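Guides › Bedroom › Getting Started

Setting Up Your Niltum Mattress Topper

Welcome! The first night on a new topper is a treat, and a little patience at the start pays off for years.

1. Lay the roll on the bed with the arrow on the wrapper pointing toward the headboard.
2. Snip the outer wrap with blunt scissors. CAUTION: keep blades flat against the plastic, never pointed down.
3. Unroll slowly and let it breathe for 6 hours with a window open (you can almost watch it grow!).

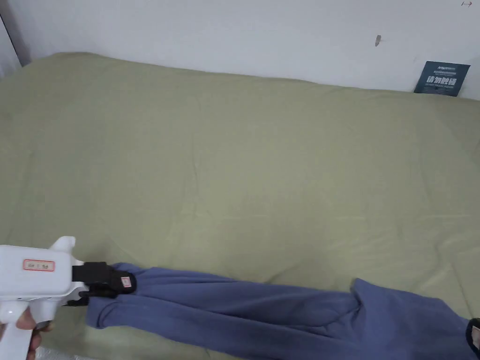

4. Once it has filled out, press each corner with your palm. If one still feels thin, give it another 5 hours.
5. Slide the corner straps under the mattress, head end first, then foot end.

NOTE: A faint smell on day one is normal and fades quickly with fresh air.

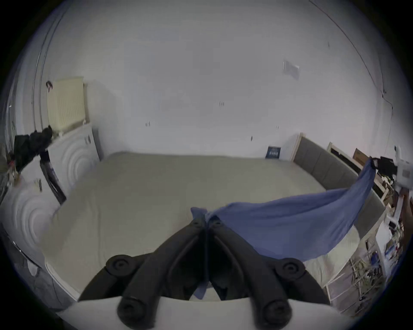 CARE & WASHING

6. Zip off the cover and wash it cold on a gentle cycle. Line drying keeps it wonderfully soft.
7. Spot clean the foam with a damp cloth and mild soap. CAUTION: do not soak, wring or iron the foam.

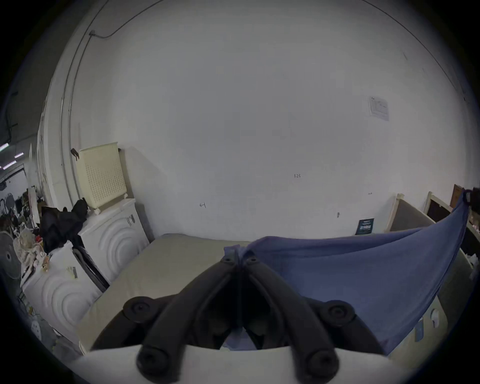
Page last changed: October

8. Turn the topper head to foot each season. It's a two-minute job and it really does keep the middle springy!
9. For spare straps, quote part 1494 when you order.

Related guides
Ziken Pillow: Adjusting the Fill
Grultuva Slatted Base: Assembly
Ó Néill Wool Blanket: Washing and Storage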